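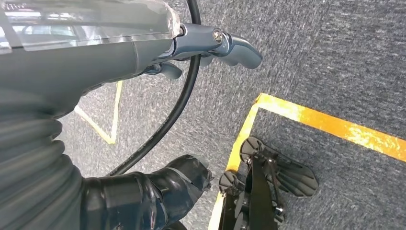

PLUMIRCOMBE – Heltcombe, a supplier of carpet for workrooms, offices and schools, will begin selling its Hustow line of low-pile carpet in February. The line is meant for rooms where people spend much of the day on their feet and where cords and cables often have to cross the floor.

Hustow comes in 11 colors and in two formats, a 12-foot roll and a square tile. Both have the same short, dense pile and the same backing, so a customer can put the roll in a large room and the tile in the hallway outside without a visible change in texture. The colors are mostly grays, browns and dark blues, with one green.

The carpet was tried out over the past year in more than 36 rooms in and near Plumircombe, including shared offices, a sewing room and several school workrooms. Heltcombe visited each room every six weeks to look at wear near doors, under rolling chairs and along the paths people used most. After the first visits, the company made the backing stiffer because the edges of some tiles had started to lift near doorways.

"Most of the comments we got were about edges and cords," the company said in a statement. "People wanted tape to come up without pulling the pile with it, and they wanted a chair to roll across a seam without catching. Those were the two things we spent the most time on."

Heltcombe recommends cloth tape for holding cables to the carpet for short periods. Tape should be pulled back slowly and low to the floor, in the direction of the pile. For cables that stay in place for more than a few weeks, a floor cover strip is a better choice. Instructions for both are printed on the sheet packed with each order.

Regular care is by vacuum. Spills should be blotted with a clean white cloth and plain water. The tile can be lifted and replaced one piece at a time, and Heltcombe suggests that customers order a spare box from the same dye lot and store it flat.

Installation in the Plumircombe area will be handled by Mofokeng Flooring, which also laid the carpet in the trial rooms. Mofokeng will measure rooms at no charge and will take away old carpet for a fee that depends on the size of the room and how the old floor was glued. Furniture needs to be moved out before the crew arrives.

Sample cards in all the colors are available now from the Heltcombe showroom, which is open until 6 p.m. on Thursday and closes earlier on other weekdays. Schools can ask for samples by mail. Prices for the roll and the tile will be listed when orders open.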